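July 25, 2019 — belts and jeans, repair bench

Back on the braided belt today, and the jeans that go with it.
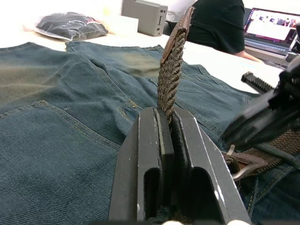
Try it in the loops before you touch the stitching, came the word from the Vass side of the shop, because a braid stretches and you'll end up doing the tip twice. Fair enough! I did the tip twice in March on the Astar order and I'm still a bit sore about it.

So, the plan. The brown leather tip is folded over the end of the braid and stitched, and I want to leave that fold alone if I possibly can. The olive-brown cord is woven tight, and once you open up a braid like that you're chasing loose ends all afternoon (ask me how I know). I'd much sooner feed it through the loops tip first, slowly, and keep it flat with a thumb as it goes — any twist hides behind a loop and you only find it when you do up the buckle.

Thread for the leather is the Cerkateck waxed, brown, 5 stitches to start with and then have a look. For the jeans I want the yellow-gold to match the topstitching. Erden sells one on a 200 meter spool that should be close, but I need to hold it against the seam in daylight. The wash has a bit of green in the blue and it throws my eye off under the lamp.

Job number is 169, and please write it on the bag this time and not on the lid of the bag box. Job 47 still hasn't got a tag either.

Still to do: wipe down the buckle, check the prong sits straight, order needles. Leave the jeans spread flat if you need to move them, I've got the pocket seam to look at tomorrow.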